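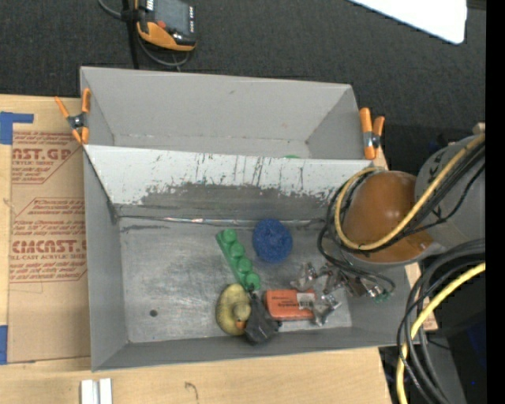 Salow bin practice

Salow bin practice (also "the Salow rules", or just "bin rules" in older notes) is a set of working rules for robot picking from an open bin on a tabletop. Covers the bin, the things put in it, the cables, and what people may do near the arm. Not a legal standard. Used mostly by small labs and teaching workshops that wanted something shorter than the full safety papers, which still apply.

Name and origin

Named after Salow, where the first version was written up by Omar Chidiac and Fumiko Yoshida. Began as a list taped to a cupboard door. Second version added the cable rules and the section on mixed objects. Dalibor Ševčík edited the third, the one in general use, released one April and usually cited as version 3. Earlier ones are still passed about, mostly as photocopies, and differ on clamps.

Scope

Applies to one fixed arm working over one bin or a pair of joined sections. Doesn't cover conveyors, mobile robots or anything with a blade. Levach wrote its own add-on for moving carts; this is a separate document and the two don't always agree.

Bin and table

Bin must not shift when pushed by the gripper at working speed. Clamps allowed. Spring clamps, such as the orange-handled pair at the junctions of a two-section bin, count as temporary fixing under version 3 and have to be looked at before every session. Version 2 let them stay on for good. Handles to be included in the arm's keep-out area — often forgotten, as the bin model people load into the software normally has no clamps on it.

Walls and dividers: wear is accepted. Scraped coating and scratches along a divider are common where a gripper goes after things lying close to the wall. The rule asks for a note in the log when the wear reaches a new area, and for the bin to be swapped if an edge gets sharp enough to catch a cloth. Shiny floors allowed but should be recorded, reflections being a known nuisance for depth cameras.

Sheet material under or beside the bin (acrylic still in its printed paper, card, rubber mat) is permitted if flat. Taped edges to be pressed down. Nothing loose within reach of the arm, tools included. Handheld devices go off the table.

Objects

Version 3 sorts objects by how hard they are to grip and to see, not by what they are for. Main groups:

Rigid, flat sides — small boxes, blocks. A barcode label may face any way.
Rigid, rounded — a rubber duck is the usual one.
Rough or scrubber-like.
Soft and crumpled — small bags, cloth.
Clear or shiny — crinkled film, foil-like wrap.
Long or knobbly — toy strips and the like.

A mixed set should draw on at least 2 groups, and one of them should be soft or shiny. Objects can touch and overlap. They may lie against the divider, and no one is meant to tidy them between attempts. Fidelina Condori argued for this last point in the notes to version 3: a bin that keeps getting neatened gives results that look better than they should. Broken objects come out straight away. Edible items not allowed at all, wrappers must be empty and wiped.

The full list has 14 permitted object types. Salazar keeps a longer one for its own use, with weights.

Cables

The longest section and the one most argued over. Cables running along the arm must have enough slack for the full turn of the wrist, but a loop should not hang lower than the gripper tips in the rest position. Where a loop can swing out over the bin, the operator does one slow pass of the whole work area first and watches it. Power and signal lines to be told apart by colour or tag. Bundles that drop past a table corner need a smooth edge or a sleeve there. Tape is not strain relief (in capitals in the orginal).

Simora asked for all cables to be run inside the arm. Turned down on grounds of cost, and many arms in use can't take it.

People

One named operator per session, stop button within reach at all times. Hands stay out of the bin while the arm has power, even when it isn't moving. To free a stuck object: stop, confirm the stop, then reach. Visitors behind the line. Talking to the operator during a run is discouraged but not banned, a change from version 2.

Records

Each session gets a sheet: operator, time of start, bin, object groups, clamp check, stops and why. Failed picks are kept in with the good ones. Rigoberto Bermúdez ran a trial of the sheet over 915 picks and cut it down to a single side of paper after people stopped filling in the back.

Criticism

Mostly that it is vague on speed. No figure given, only "a speed at which the operator can react", which critics say means diffrent things to different people. The clamp rule is called fussy. Others want a proper test for shiny floors instead of a note in the log. A draft on lighting exists but hasn't been adopted.

See also

Levach cart add-on
Bin wear log
Keep-out area
Mixed object sets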